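Two Wrists, One Knot

A needle driver loses grip long before it looks worn. Cable stretch shows up first as a lag between the commanded jaw angle and the real one, and a surgeon at the console will correct for it without noticing. The bench team at Kvaran wanted to measure that lag on two instruments with the same shaft diameter: the Dradis, with tungsten drive cables, and the Gevham, which uses a stiffer cable and a smaller pulley.

Imelda Agbayani set up the trial in August. Each instrument ran 400 knots under the same controller gains, with a load cell under the tissue mount and the console camera recording throughout. Jaw angle was logged at 212 samples per second.
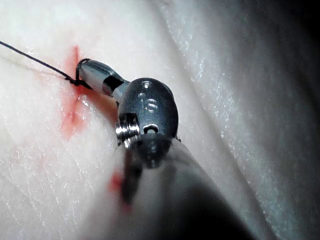
Suture looped at the jaw tip, beside the incision.

The Gevham held its calibration longer. Its lag stayed flat for the first 58 knots and then rose slowly. The Dradis drifted from the start, but the drift was close to linear, and a simple correction in the controller removed most of it. Ingvar Skov, who wrote the correction, prefers that kind of error. "I can model a slope," he says. "A flat line that bends at some unknown point is harder."

Thread handling split the two again. The smaller pulley gives the Gevham a tighter bend at the wrist, and it needed fewer regrasps per knot. It also put more side load on the jaw pivot, and Carol Tapley found play in two of the six units when she took them down on Monday.

Neither instrument has been run past 400 knots. The next series will repeat the test with the wrist held at full deflection, where cable friction is highest.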